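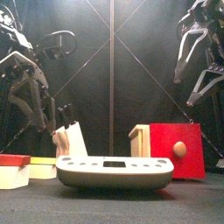 Setting up the two-arm table for an open day

These notes cover the tabletop station at Henevley when it runs for visitors. They assume you can already start the arms, home them and stop them, and that you have signed the station sheet. For the ordinary working day use the normal start-up page. The procedure takes most of a morning the first time and much less after that.

What you need

The two arms, homed and passed for use
The dark grey fabric for the table
The object set: drawer box with the red front, white knife block, white tray, coloured blocks
Lint roller
Low-tack tape and a pencil
Printed layout card
Barrier posts and belt
A second person for the whole of the public session

Step 1. Prepare the table

Stretch the fabric from the back edge forwards and clip it underneath. Creases near the middle will move a light object when a finger drags over them, so pull them out now. Go over the surface with the lint roller. White fluff shows up badly on dark grey and the wrist views pick it up.

Check the black backdrop for sag. Leave the upper light as it is. Dušan Dvořáček set it for the July visit and it suits both the front row and the cameras. If you turn it up, the silver fingers of the right gripper glare and visitors start shading their eyes.

Step 2. Place the objects

Work from the card, in this order.

Put the white tray in the centre, towards the visitors, with its long side facing them. Square it by eye to the front edge of the table, then mark its corners in pencil on small pieces of tape.

Stand the knife block behind the left half of the tray. The two dark handles go upright. Demonstration knives are the blunt pair from the Arker box; do not use anything from the kitchen. Check this by hand, both knives, every session.

Set the drawer box right of centre with its red front towards the audience. Pull the drawer slightly forward at the start so that people in the second row can see what it is. The front panel hangs a little low when it is out. This is normal and needs no packing underneath.

Stack the blocks on the left: red on white at the outside, yellow on cream next to it. The yellow one sits partly behind the tray from the visitors' side. Leave it there, as the left arm comes in from above and the tray does not get in its way.

Step 3. Check reach and clearance

Bring both arms over the table at low speed with nobody inside the belt. The left gripper should hover over the objects with its jaws pointing down and in. The right arm comes from the top corner and its long finger angles towards the centre.

Jog each arm to its parking position and back. Watch three places:

the cable loop near the top of the left arm, which must swing freely
the thin upright pole and the crossed wires at the back
the space over the drawer knob when both arms are low

If the arms come closer than 200 mm to each other during the rehearsed routine, stop and call Katsuhiko Honda. Do not shift the objects to make room. The routine was recorded for this layout, and moving the box by a finger's width is enough to spoil the drawer grasp.

Step 4. Rehearse the routine

The public routine has three parts and runs for 194 seconds at demonstration speed.

Part A, blocks. The left arm lifts the yellow block and puts it back. It is slow and dull to watch, but it gives you time to point out the two grippers.

Part B, drawer. The right arm takes the round wooden knob, opens the drawer further and pushes it shut. This is the part people photograph. Leave a pause after it.

Part C, both arms. One arm steadies the knife block while the other draws out a handle by a short distance and lowers it again. Run this only when the belt is fully closed.

Rehearse all three twice without a fault before you let anyone in. A fault in Part C means Part C is off for the day. Write that on the board so that the next operator knows.

Step 5. Run the session

One person operates and one person talks. The operator keeps a hand at the stop button and does not answer questions while the arms are moving. This rule came out of the first open day, when Pieter Botha tried to do both jobs and missed a slipped block.

Let visitors in by the side door in small groups. We had 108 through in one afternoon and the room coped; I would not take more. Say where the stop button is before the first move. Then say what the arm will do next, run it, and take questions while it is parked.

Things to have an answer for:

Is it being driven by a person? In this routine, no. It replays recorded movements.
What happens if the drawer is somewhere else? It misses. Offer to show this with the drawer box, never with the knife block.
Can I hold the gripper? No. There is a spare finger in the Jurčo case that can be passed round.

Reset to the card after each group, even if nothing looks disturbed. The knife block tends to creep backwards.

Step 6. Close down

Park both arms, power down in the usual order and wait for the brakes to click. Put the knives back in their box first, then the rest of the set. Lift the tape marks only if there is no session the next day.

Enter the number of groups and any faults in the log. Štefánia Trnka collects the logs and will ask for them if they are late.

Known problems

Drawer sticks halfway. Rub the runners with candle wax. Oil marks the wood.

Left gripper closes short of the block. Usually the stack has been rebuilt too far out. Reset to the card and try again before touching any settings.

Right gripper slips off the knob. Wipe both the knob and the finger faces with a dry cloth. If it slips again, skip Part B and report it.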